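Section 4: Preparing the Room and Issuing Equipment

4.1 Purpose of this section

This section sets out how a Clakosent first aid training room is to be prepared, and how training equipment is to be issued and returned. It applies to all course leaders and to any assistant working under their direction. Course leaders new to the scheme should read it together with Section 2, which covers booking and insurance.
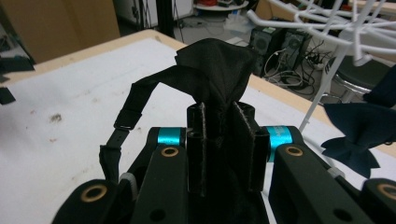 BASTGATE, September

4.2 Before learners arrive

1. Collect the room key and the equipment list from the course office. The list must be signed by the course leader in person.

2. Check that both fire exits open fully and that nothing has been stored in front of them.

3. Set the tables so that every learner has a clear view of the demonstration area. Leave enough floor space beside each training manikin for two people to kneel.

4. Wipe the tables and manikin faces with the cleaning fluid supplied. Allow the surfaces to dry before laying out any dressings.

5. Lay out one bandage pack and one pair of gloves for each learner. Spare gloves are kept in the Clernine cabinet, second shelf.

NOTE: Bandage packs marked for training are not sterile. They must be kept apart from the working first aid kit at all times.

CAUTION: Some learners are sensitive to latex. Ask before any gloves are handed out, and record the answer on the register.

4.3 Issuing straps, slings and carry bags

Each item is recorded against the learner's name when it is handed over. Fabric items should be opened out and looked over on both sides before issue — worn stitching is easily missed when the item is folded. Where a strap has a buckle, fasten it and pull firmly. An item that slips is to be labelled and set aside for Bram Segers at the equipment store.

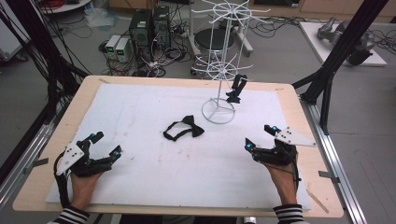 Items set aside in this way may not be returned to use until the label has been signed and removed by the store. Course leaders must not carry out their own repairs, however minor. Replacement stock may be requested on Form 78, and requests received before noon will normally be met the same afternoon.

4.4 At the end of the session

1. Collect all items and mark each one as returned on the equipment list.

2. Place used gloves and dressings in the lidded bin. Do not overfill the bag.

3. Remove the manikin airways and put them in the tray for disposal. Fit new ones before the manikins are packed.

4. Return the tables to the layout shown on the door.

5. Lock the room and hand the key, the list and the register to the course office.

NOTE: A deposit of 500 is held against each full set of manikins lent outside Bastgate. It is released once the set has been checked.

4.5 Questions and reports

Questions about this section should be sent to Nouhaila El Ouafi, Training Standards. Accidents and near misses are to be reported to Everett Strickland before the course leader leaves the building, using the procedure in Section 7.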